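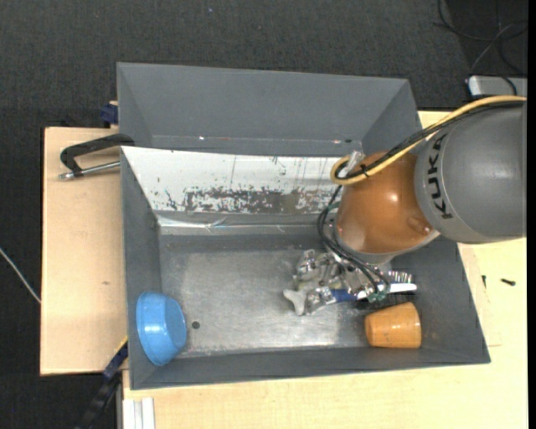 Gray bins, one in front of the other.

Ikgate Tenants' Association
Minutes of the October meeting, ground-floor lounge

The meeting was called for 7:00 and opened at 7:14, when a quorum was found in the hallway discussing the elevator. Apologies were received from the representative for the fourth floor, who is stuck at work, and from the representative for the second floor, who gave no reason and whose television could be heard.

Minutes of the last meeting
Approved, after "heated discussion" was changed to "discussion" at the request of both parties to it.

Laundry room
Dryer 4 is still taking quarters and giving nothing back. Nellulus, who service the machines, say a part is on order. They said so in the spring. The secretary is to ask which part, and from which continent. A motion to tape a sign on the dryer was carried. It was pointed out that there is already a sign on the dryer. The motion was amended to a larger sign.

Bike storage
Abandoned bikes were discussed again. Residents have 30 days to put a name tag on anything they want to keep. One member asked if a bike with no wheels is still a bike. The chair ruled that it is a bike for the purposes of this meeting.

Heating
The Skurko boiler was serviced and came on the same night, to general surprise. The top floor reports that it is too hot. The ground floor reports that it has not noticed any heating. Both were asked to put this in writing, and the top floor offered to open a window and let some down.

Courtyard
The bid from Phetsri Landscaping came to $1,114 for pruning the two maples and taking out the dead hedge. A member felt the hedge was resting. Put to a vote: 9 in favor of removal, 4 against, and one abstention from a resident who had come in to ask about a package. Bid accepted.

Noise
Complaint received about piano practice after 10:00 p.m. Complaint received about the complaint, which was delivered by broom handle. The quiet hours in the house rules will be sent around again. The pianist asked for it to be noted that the piece is nearly learned.

Any other business
The lounge coffee maker has been descaled and the coffee tastes the same. The request for a movie night was held over until the association can agree on a movie.

Next meeting in November, same room, 7:00. Members are asked to bring their own chairs back.

Closed at 8:52.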